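Filed under: Office & Studio > Flooring > Carpet Tiles
411 shares | 3 comments

Hokthorpe Carpet Tiles by Budorau

I sell a lot of flooring and I don't get excited about most of it, but I've been walking on Hokthorpe in my own shop since March and I'm very fond of it! It's a low loop tile with a short broken stripe, made for rooms where chairs roll around all day. Coffee blots up with a damp cloth (I've tested this more than I meant to), and if a tile gets wrecked you pull it and drop in a spare.
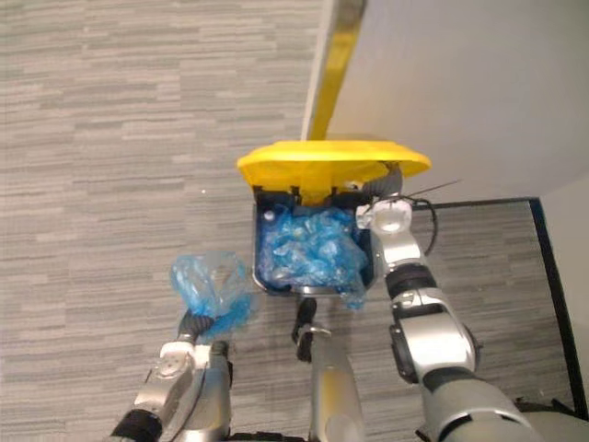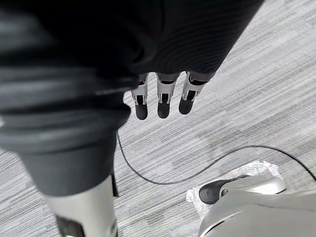

Top photo: gray striped carpet with thin black edging along the wall.

The edging is sold separately – I'd go with the Clurkex strip, black or pewter, because it bends into a corner without splitting. Please order one extra box of tiles. Dye lots shift a little and matching them a year on is a pain.

Solène Besnard, who does our fitting, likes all the stripes going one way. I like a quarter turn on every other tile – hides the joins better, and we've stopped arguing about it.

Colors are Slate, Oat and Mallet, a warm brown. Orders over 1,000 square feet ship free, and over 2,000 I'll throw in the adhesive. Samples are free too, just email me your address and which colors you want.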